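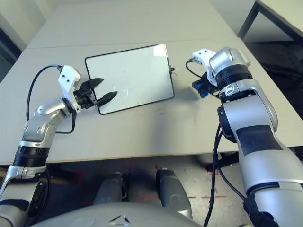 Poste à deux bras, tableau blanc posé à plat sur le plateau.

Budgéter un poste bimanuel : méthode de chiffrage ligne par ligne

Ce guide s'adresse aux laboratoires et aux bureaux d'études qui préparent une demande d'investissement pour un poste de manipulation à deux bras. Il suppose que le choix du bimanuel est déjà arrêté. La trame de calcul est celle que nous utilisons chez Trosirach ; elle a été relue par Assunta Pagano (achats) et Nipon Duangkaew (intégration).

Étape 1 – Fixer la tâche de référence

Un devis se compare sur une tâche, jamais sur une fiche technique. Rédigez la tâche en une demi-page : objets manipulés, dimensions, masse, orientation de départ, état final attendu. Précisez si l'objet est bridé ou simplement posé. Un objet plat et non bridé demande souvent qu'un bras maintienne pendant que l'autre travaille, ce qui interdit de chiffrer les deux bras séparément.

Étape 2 – Séparer le robot du poste

Ouvrez deux chapitres dans le tableur. Le premier reçoit les bras, le contrôleur, les préhenseurs et les licences. Le second reçoit les tables, l'éclairage, le câblage, le marquage au sol et les consommables. Dans nos dossiers, le premier chapitre pèse 65 % du total hors taxes. Si le vôtre dépasse nettement cette part, vérifiez que le second est complet avant de vous en réjouir.

Étape 3 – Chiffrer les préhenseurs à part 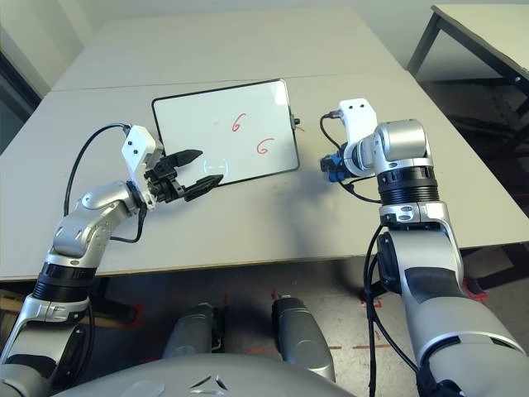
Les préhenseurs se commandent par côté, avec une référence et un délai propres à chacun. Demandez au fournisseur un prix pour l'organe terminal, un autre pour la bride et un troisième pour le câble. Ne partez pas du principe que les deux côtés sont identiques : sur notre poste, le bras gauche porte une pince parallèle noire à deux doigts, le droit un organe compact bleu et noir, et chacun a sa ligne dans le tableur. Prévoyez 2 jeux de doigts de rechange par pince. Les câbles qui forment une boucle à l'extérieur du bras sont à inscrire en pièces d'usure – Wista les facture hors garantie, Tarnine les inclut la première année.

Étape 4 – Réserver la surface

Relevez l'encombrement bras déployés, puis ajoutez le passage de l'opérateur. Reportez l'implantation au ruban adhésif sur le sol avant de signer, y compris l'emplacement des tables d'appoint. Le plateau doit être mat de préférence. Pour un objet brillant, ajoutez une ligne d'éclairage diffus : les reflets gênent la vision, et une correction après livraison coûte plus cher.

Étape 5 – Intégration et formation

Comptez 12 jours d'intégration pour une première installation, 3 pour un poste dupliqué. La formation figure sur une ligne distincte, non négociable avec le matériel. Exigez le nom du formateur ; chez Sabatier, c'est Tharindu Dissanayake qui assure les sessions.

Étape 6 – Consulter et comparer

Envoyez le même dossier à tous les fournisseurs :
– la tâche de référence ;
– le plan d'implantation coté ;
– la liste des interfaces logicielles ;
– les conditions de réception.

Refusez les lignes « divers » et les forfaits sans détail. Les demandes parties avant avril reçoivent en général une réponse compatible avec une livraison à l'automne. Le modèle de tableur est disponible auprès de Yayra Arthur, service méthodes.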